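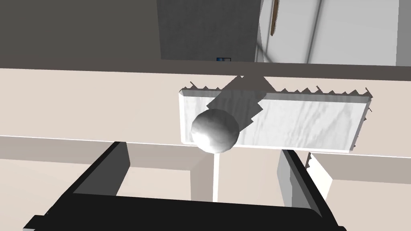

**Elsa Sjöberg**
Hotels & short stays

# The Tastorby, two nights

Quick one, I'm typing this on the train and the wifi comes and goes.

82 rooms, opened in December, lower half of a new tower that's mostly offices and apartments. The hotel people call it a "vertical neighborhood." Fine. You get in through a side street entrance that my cab driver drove past twice. No sign at street level that I could see, just a small brass plate. Go in next to the pharmacy.

## Check-in

Slow. One person on the desk at 4 p.m. and a line of six or so. Helge Bråten, the front office manager, came out of the back and started taking people over on the sofas with a tablet, and that helped a lot. Key worked first time. The elevators need the key held against the reader for what feels like forever – don't tap, hold.

## The room

I had a corner king on the top hotel floor, paid for, no press rate. Bed is excellent. Firm, wide, two kinds of pillow and they're actual different pillows. Blackout blinds that black out. Quiet too, I heard the hallway once.

Less good:

- Lighting is run from a panel called Stomix, by the door. Four scenes, none of them "just the reading lamp." I ended up using the bathroom light with the door half shut.
- One outlet on the window side, behind the armchair.
- The closet is too shallow for a mens jacket on a normal hanger. Door won't close.
- No drawer anywhere. Two nights, ok. A week, I'd be annoyed.

Bathroom: walk-in shower, strong, hot in seconds. Floor slopes the right way so no puddle by the toilet. Towels could be bigger. Toiletries are in pumps on the wall and the conditioner one was empty both days, I mentioned it, they said yes.

## Eating

Mahawong is the restaurant, one floor above the lobby, and it's the best part of the place. Dinner for me: grilled cabbage with some kind of sour butter, then trout. Would eat both again tomorrow. Breakfast in the same room is weaker. Good bread, good eggs if you order them, sad buffet fruit. Coffee comes from a machine unless you ask, so ask. It gets packed from 8 on, I went at 7 the second morning and had my pick of tables.

Bar is small and closes at eleven, early for a place charging these prices.

## Pool, gym

Pool is shared with the apartments upstairs and it shows. Kids' lessons the first afternoon, two lanes roped off. Nice light in there though. The gym is run by Trerero, separate company, separate desk, and they wanted a form signed before I could touch a treadmill. Bring your room number and some patience.

## Would I go back

Yes for one or two nights, for the bed and teh trout. Not for a work week untill they sort out storage and the lights. Standard queens face the courtyard and are a good bit cheaper, I looked into one while it was being cleaned and it seemed the same apart from the view. I'd book that.

Parking is over 100 a night with valet. There's a public garage two blocks down, use that.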